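Does collecting demos with hand-held grippers really transfer to a robot arm?
Asif Siddiqui
06/07/2022

I've been reading up on imitation learning where you skip the robot completely during collection. A person holds a gripper with a camera on it, does the task by hand, and the policy learns from the video plus the tracked motion. I spent a day trying it at a session Grisus ran, and I came away excited but a bit confused! I get how one gripper can work. What I don't get is how two hands end up in the same coordinate system. 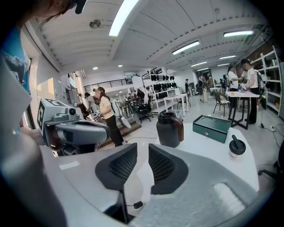

The view over the fingertips, with a second gripper and its marker at left.

My first batch was 500 demos of a simple pick and place, and the trained policy was okay when the object was close by and pretty bad near the far side of the table. I figured more data would fix it, so I went to 1,000. Better, but the two arms still drift apart when they have to meet in the middle (they miss each other by almost an inch). Is that a tracking problem or a learning problem?

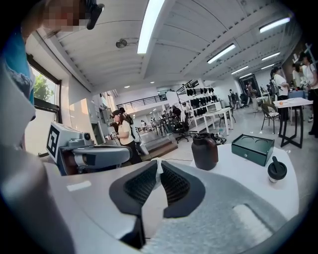
Brilska
Tracking, I'd bet money on it. We had the same thing with bimanual handovers last November. Each gripper was localizing itself fine, but each one had its own origin, and we were lining the two up just once at the start of a session. Any drift after that goes straight into your labels. We switched to estimating the relative pose between the hands at every frame where one camera could see the other gripper's marker, and the meeting-in-the-middle failures mostly went away. Same network, same demos, reprocessed – so I don't think the learning side was ever the issue for us.

One thing to check is how often the marker is really in view. If people work with their wrists turned out, you can lose it for seconds at a time.
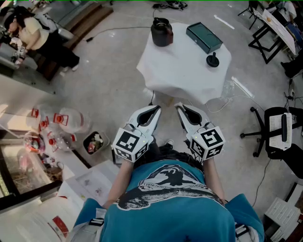
Both grippers up at the small round table, marker cubes on each.

Cheema
more data. we did 1,658 and it got good

Clikidard
I'd go with Brilska on the cause, but let me add something on how you test it, as I wasted weeks on this. Don't judge by task success alone. Replay the recorded trajectories on the arms with no policy at all, open loop, objects in the same spots. If the replay misses, your labels are off and no amount of training is going to save you. If it lands and the policy misses, go look at your data coverage.

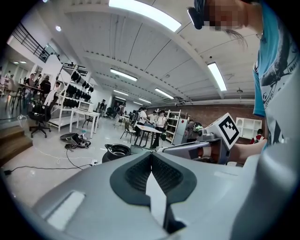

Replay is also how I found out my latency numbers were wrong. The video and the pose stream were out of step by 4 frames, and on slow motions you'd never notice, but anything quick came out as a position error that looked just like drift. For the two-hand case I'd record a short calibration clip before each task, too. Bring the second gripper in sideways across the first one's view, with the cube on top tilted so that a marker face is toward the camera, and move it slowly near and far for a bit. Then compare the distance you get from the marker with the distance you get from the two separate tracks. Plot one against the other and you'll see pretty fast if there's a fixed offset (bad alignment) or a slope that grows over time (drift). Mine had both – fun week! If you post your plot I'm happy to take a look.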